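# Clear drawer dividers: questions we keep getting

**Do I need a divided box at all?**

Possibly not. Half the people who write to Bloxham own three pens and a stapler. A mug will do. Dividers earn their space once you have small things of several kinds that you reach for daily.

**Is clear better than coloured?**

Shops say so, and charge for it. Gomora wanted 40 pence a box more for clear last September, and Maureen Kettle, who sorts buttons for a living, went back to her old tins within a month. Clear boxes show you the contents. They also show you the fluff.

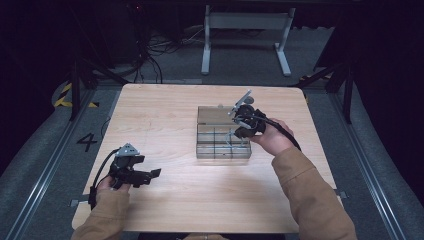
Measure the drawer before you buy, and measure inside the runners. Makers like to quote the outside of the box on one page and the inside on another. An open-topped box with a grid of cells and one long divider running front to back suits short items well enough, but I doubt you'd get a ruler into it crossways. See-through walls also let the wood grain show, so a scuffed drawer base will still look scuffed.

**Can the partitions be moved?**

Ask before paying. "Customisable" on a label can mean you're free to choose which cell the paper clips go in.

**How many cells should I look for?**

Fewer than you think. Rhea Aquino bought a 27-cell tray and uses 3 of them. The rest hold one dead battery each, or nothing.

**Will it scratch?**

Yes, I'd assume so, whatever the packet promises. Use a soft cloth and washing-up liquid, and skip the special spray.

**Can I return one that doesn't fit?**

Unused, yes. Keep the receipt and write to Felicja Czarnecka at the Bloxham counter.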